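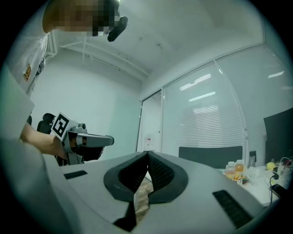
Rooms and Furnishings: Gallery

Bratedus House reopened its upper floor in January following a programme of repairs and redecoration. The gallery on this page records the rooms as they are now arranged for staff and visitors. Further views will be added as the remaining areas are completed.

The workroom
The floor is of wood in light brown tones. Seating includes a black office chair with a high back and a headrest.

Seating
Chairs of this type may be requested for any desk on the upper floor. Staff are asked to return a chair to its own room at the end of the day and to report any fault in the height adjustment to the front office, quoting the room number.

Floors
The upper floor extends to 336 square metres. Boards should be swept daily and cleaned with a well-wrung mop. Polish and wax must not be applied. Felt pads for furniture legs are kept at the front office and are supplied free of charge.

Room names
The two larger rooms are known as Komus and Xavier. The smaller room at the end of the corridor, formerly the records store, has been renamed Zendness and is set aside for quiet work. Telephone calls should be taken in the corridor.

Use of the rooms
Rooms may be reserved for periods of up to two hours. Bags and coats should be left on the hooks provided so that the walkways remain clear. Furniture may be moved within a room, provided that it is put back before the next booking.

Enquiries about bookings and furnishings should be made to the front office on extension 2726.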